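House Rules for the Haverford Sorting Set
By Larasati Khoo
6/24/25

Print this page | E-mail this page

I keep getting the same handful of messages about this data, so I finally sat down and wrote out the rules we record under. If you only want the numbers: 3,123 episodes recorded, 1,556 in the release, both arms logged the whole way through. The rest of this file is me going on about how those episodes are supposed to be made (sorry, it's long, and I still left things out!).

The task is sorting small electronics, boards and cables mostly, from a metal tray into bins. Two arms, one person running them, one person with a hand near the stop button. That second person doesn't get to check their phone. I've been that person, I know how dull it gets, and the rule stands.

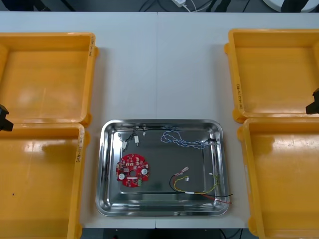
My pet rule is the start check, and I will defend it to anyone. Before you hit record, both grippers are out at the sides and holding nothing, the bins are where they belong, and you've looked at the tray properly. Looked at it! Wires are sneaky. A harness with its bare ends hanging over the tray rim, like the red and black ones on the right, is a perfectly legal start as far as I'm concerned, but it goes in the notes field so whoever trains on it can filter for it. Same with writing on the bins. Ours have handwriting along the rims, so if your model reads text, mask it or at least know it's there.

Next, reaching in. Hands stay out of the workspace while the arms have power. If something slides off or snags, press stop, wait for the light, then fix it, then start a new episode. Please don't "just nudge it." Half the episodes we threw out in November were nudges, and I did plenty of them myself.

Stray parts are fussier. We treat anything lying on the table surface as part of the episode, and a thin tangled wire between the grippers counts. Tag it "loose_item" and carry on. I like keeping these, because a set full of spotless tables teaches you very little about a Tuesday afternoon.
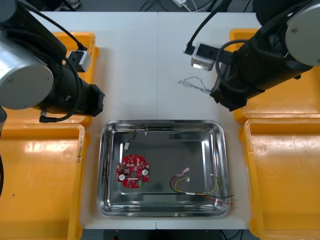

Aiman Sinaga wrote back after the Dritcombe draft that the tag was too broad, and that a part dropped mid-task and a part that was out before recording began should never share a label. Fair point, and I lost that argument. The notes field now takes "before" or "during" after the tag. Older episodes still have the plain version, and I haven't gone back through them all yet.

A few odds and ends:

- Speed limits live in the Plarnent config file. Don't raise them to save time.
- Failed grasps stay in. Mark them failed and move on.
- After 5 bad episodes in a row, take a break and check the calibration.
- If the cameras get bumped, that session is over until they're recalibrated.

The next release should get us to 4,000 recorded episodes if the schedule holds. Corrections go to me or Ilham Ismail, and please put the episode number in the subject line.

Print this page | E-mail this page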